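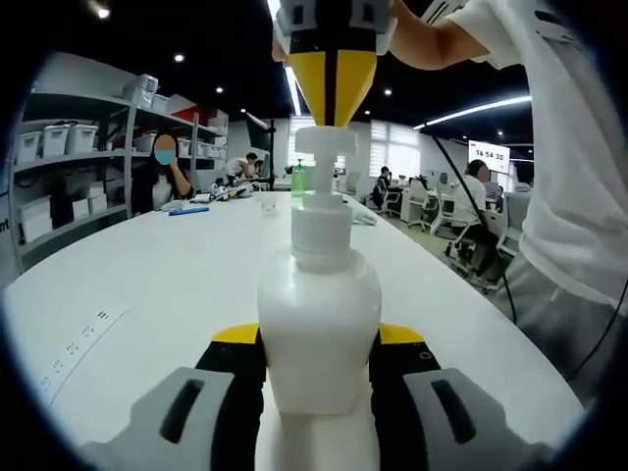 Refill station talk, February 2024, speaker notes. Start with the problem and leave the numbers for later. Most of the mess in a shared workroom comes from things that have no fixed place, and soap and lotion are the worst of it. People carry a bottle to wherever they are working, use it, and leave it there. On the long white table you can see a white pump bottle and a green one, with a small white cup and a blue pen nearby. Ask the audience who has a table like that at work. Wait for hands.

Next, storage. The gray metal shelves are what we would buy again. White boxes with lids go on the upper shelf, cardboard boxes lower down. Mention that a lid keeps dust out but also hides what's inside, so labels go on the short side, facing the aisle. Intan Sinaga wrote our first set of labels by hand and they are still readable. The printed ones from Cilar peeled off by July.

Pump bottles. Go slowly through this part, it gets the most questions.

Keep one size only. We had three sizes and the refill funnel fit one of them.

A pump with a nozzle that turns should point the same way every time it is put back. Sounds fussy. It stops people squirting soap on papers.

Don't fill above the shoulder of the bottle. The pump tube takes up room and it overflows when you screw the collar down.

New pumps need several presses before anything comes out. People think they're broken and throw them away. Haziq Sopacua pulled a bag of good ones out of the trash last year.

Cost slide. We spent 1,859 dollars on supplies in the year before we changed over, against a budget of 2,000. Don't read out the whole table. Say that 40 bottles were bought that year and most were never finished. If someone asks about the Eichhorn quote, tell them it was for bulk refill only and did not include shelves.

Short story if there is time: Cempaka Wijaya's first inventory at the Dreruro office. It took 90 minutes and she found hand lotion in the battery box. Skip it if we are running late.

Questions that came up last time:

Who refills? Whoever empties it. Spare refill is on the lower shelf.

What about scented soap? We stopped buying it after two complaints.

Can people keep their own bottle? Yes, in their own drawer, with a name on it.

Hand over to Sylvain Delaunay for the part on cleaning cloths. Leave the cost slide up while he plugs in.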